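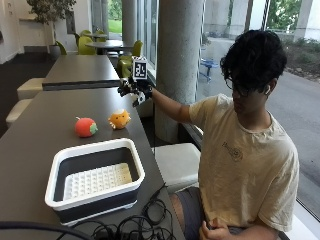 Notebook 2, page 50

Aug 18, 2013
Avram room, long tables. L.P. in after lunch, A.Q. out until the evening.

Pretend washing-up corner, layout check. Anside want to know if the toy fruit and the collapsible basin can go out together as one activity. Their note says the basin "invites sorting and rinsing play." I would like to know who wrote that and whether they have met a four-year-old. Trying it anyway.

Set up on the front table, the dark gray one. Basin at the near end with the pegged insert inside it, red apple and the orange fruit behind. I don't love it. From a chair the white rim is the first thing you notice and the fruit reads as something left over from another activity. If the idea is that the fruit goes in the basin, the fruit should be on the near side, where a hand gets to it before it gets to the basin.

The insert. It's a dish-rack insert, it has pegs and holes, it is meant to hold plates. Anside's argument is that the pegs keep fruit from rolling. Maybe. An apple is round and the pegs are short. Lutfa thinks it will settle between them. I think it will settle wherever it likes, and in any case a child will pull the insert out in the first minute and wear it. Want to see this with the insert out before I sign anything.

The basin itself. Dark collapsible body, white rim, looks fine standing open. Last batch from Lestolau (July) had one that folded down when it was leaned on at the corner. Lutfa says that was one basin and I should let it go. One basin is all it takes if there's water in it. No water until we've leaned on every one of them.

Colors. The charcoal body against the gray table is dull. The apple is the only thing that stands out properly, with the orange fruit second (the yellow and pale patches help it). Anside asked for "calm surfaces." They have them. I suspect the children will go and find something brighter.

Seats. White cushioned ones, square one at the table, stools on the other side. White! For a washing-up corner, on gray carpet. I raised this in July and was told the covers wipe clean. Wiped one with a damp rag and beet juice. Most of it went. "Most" is what I wrote in July too, see page 23. Still not persuaded, still want the dark covers quoted.

Height: an adult can sit and reach over the table edge without trouble. Says nothing at all about children. Ilden have a lower table in their catalog, item 854, and I'd like one on loan before we argue any further about reach. Alcides was going to ring them. Ask him if he did.

Cables along the near edge of the table must be up and out of the way before any family session. Same goes for the one across the corner in front of the basin. Written here so I can't say I forgot.

Second run, round table by the plants. Lutfa's idea, she thinks the long tables feel like an office (they do). Swapped the basin for the square white tray with the gray inner panel. Red fruit on the tray, flat orange piece off to one side with its little face showing. We can't agree on what the orange piece is. Lutfa says sun, I say crab. If two adults can't settle it, it shouldn't be in a set sold for naming things.

Better light on this side, I'll admit that, the windows are big. The tabletop picks up soft reflections from the lamps overhead but nothing that would bother anyone. The tray is easier to understand than the basin. It has a raised rim and things go on it. My doubt is the round edge: put the tray near it at an angle, as it was, and a small elbow will have it on the floor. Center it, or mark the spot with tape.

The plants are nice to look at and far too close. Leaves right alongside the table edge. I give them one morning.

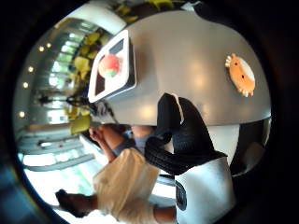 What I'd tell Anside if they rang tomorrow

Fruit and tray, yes. Fruit and basin, unproven. The insert belongs with plates and I've seen no reason to change my mind.

Orange face piece: drop it or print its name on the back.

Round table beats the long one for mood. For everything else we don't know, and "it felt nicer" isn't a finding, though I expect it will turn up in their brochure as one.

Lutfa disagrees with the second line and wants it noted that the basin has had only one short trial, by people who were already cross with it. Fair. Noted. She'd like a run with the basin on the round table, insert out, fruit in front. I'd like the same run with the basin leaned on.

To do
Lean test, all basins, before water
Beet juice again, left overnight this time
Dark covers, price
Move plants back from round table
A.Q.: did you ring Ilden?

Added later, A.Q.'s handwriting:
Rang twice, no answer. It's a sun. Also the beet rag is still in the sink and the sink is now pink. Alcides Quintero

Below it, L.P.:
Told you. Basin run is booked for the round table, please don't put the long one back in use before I've had my turn. Will bring plates too, so the insert gets a fair hearing. Lutfa Pramanik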